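Bags, pouches and the packing shelf

Gallery page, put up 7 December 2023. Last touched in July so forgive the gaps, will fill in as I go.

Short intro because I have to be out the door. This is the page for the bag stuff. Everything we use at Wudwood to keep small parts, seed, thread, screws and tea apart from each other. People keep writing to ask what we pack in and whether the zip ones are any good. So, pictures, and a line or two with each. Only the first set is loaded so far, the rest are still on the old computer and I'll add them when I get an evening.

Sizes first. Three kinds on the shelf right now. Small ones for buttons and beads, come in a carton of 2000, lasts forever. Medium for seed and loose tea, 300 to a box. The big ones with the slider are 700 to a carton and that's the one that always runs out at the wrong moment. Shelf code for the big ones is 3531 if you're ordering through Rachid, please use the code, "the big ones" is not enough, we got the wrong carton twice.

Zip bags, close up. Click for larger.
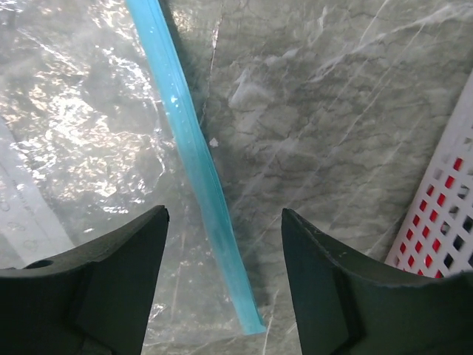 Clear bag with the blue zipper, flat on the gray marble-pattern top. Fine ridges all the way down the strip, and the plastic throws back every bit of light going.

Few notes on the blue zip, since it gets the most mail.

Color is handy. Clear zip on a clear bag and you're hunting for the opening with your thumbnail, blue you just see it. Same going through a drawer of them. Turkham sell a red one too, tried it, fine, but the red looked too much like our reject tags so we went back.

Closing: start at one end and press along, don't pinch in the middle and hope. Seed dust gets in the track and then it won't shut, wipe it with a dry cloth first. If it still won't shut bin it, not worth the spilled tea.

Wrinkles: they come out of the carton creased, doesn't matter for parts. For anything going on the front table at the Padilla market we flatten them overnight under the big atlas. Looks nicer. Rachid Lahlou thinks this is a waste of an atlas.

Labels: stick on the lower half, well under the zip, and stick it BEFORE you fill. Writing on a full bag of lentils is a fool's job. Paper labels lift at the corners after a while, the Tredero ones hold better but leave gum behind if you want to reuse the bag.

Reuse: yes, we do. Turn inside out, warm water, drop of dish soap, hang on the line over the sink. Anything that held spice stays a spice bag for life, cumin does not wash out, I have tried. Keep those in the tin with the dented lid.

Photographing them: a pain. Shiny plastic, you get white patches wherever there's a crease. Gray surface helps more than white did. If anyone has a trick for the glare please write, I've tried tracing paper over the lamp and it only half works.

Still to come on this page, when I find teh files

The paper pouches with the fold top
Drawstring cotton, small and large
Tea tins (not bags I know, but same shelf)
The whole shelf after the tidy, before it went back to how it was

Prices are not on here, ask at the counter or use the form. Please dont order by replying to the newsletter, it goes to an inbox I check maybe once a month.

Pictures free to use for your own club or class handouts, just put Wudwood somewhere on the sheet. Bigger files on request.

Back to gallery list
Previous: String and twine
Next: Jars, lids, odd lids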